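Brullow demo afternoon: hand-held grippers in a working kitchen

Brullow opened its demo rooms to outside visitors in March, and I went along because our shop is weighing whether to rent a set of hand-held grippers or pay for recorded sessions. Check-in was on the fourth floor of the Sovitz building. Coffee was in the hall, and the kitchen session started at 2 p.m.

The service is simple to describe. Brullow supplies operators and a place to work, the operators do household chores with a gripper in each hand, and the customer gets the recordings sorted by task. The hardware in use was GenRobot.AI's, with "Data Acquisition System" printed on the body. Brullow also handles rentals, with a minimum of 4 weeks.

The chore on the counter was clearing trash: foil, a paper bag, a napkin, snack packaging.

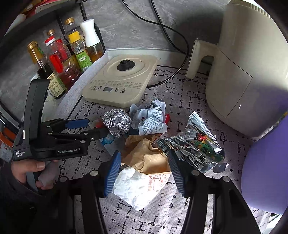 I asked why they don't tidy the room first. The coordinator said customers kept asking for ordinary clutter, and an induction cooktop or an air fryer at the back of the counter makes the reach more like the one a home robot would have to make. Fair enough. Our own test bench is bare, and our results on it don't carry over well.

Each visitor got a short turn. The handle was comfortable. The jaws took more getting used to than I expected, and I dropped a paper cup twice before I learned to close more slowly. Thin, flat things were hardest for me. Soft packaging was easy.

The price sheet listed a kitchen package called Farouk, with 213 recorded sessions, and a larger one called Jakach, with 700, which adds bathroom and laundry work. Both can be ordered with a written task log. I asked for a sample log and got one by e-mail the next morning. It was readable, though two of the task names were used for the same chore. 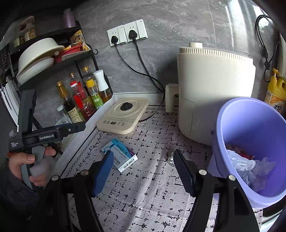
Rejected takes were the part I pushed on. Brullow says it leaves them out by default but will include them on request at no charge. We would want them. The coordinator wasn't sure how they are labeled and promised to find out. I have not heard back yet.

The storage room came last and was of less interest. It held spare finger pads, chargers and shelves of props. Pads are billed separately on rentals, so ask for that figure up front.

The whole visit took about 220 minutes, including the wait for the elevator. Parking behind Sovitz is free after noon. For now we plan to request the Farouk package with rejected takes included, and put off the rental question until we have looked through it.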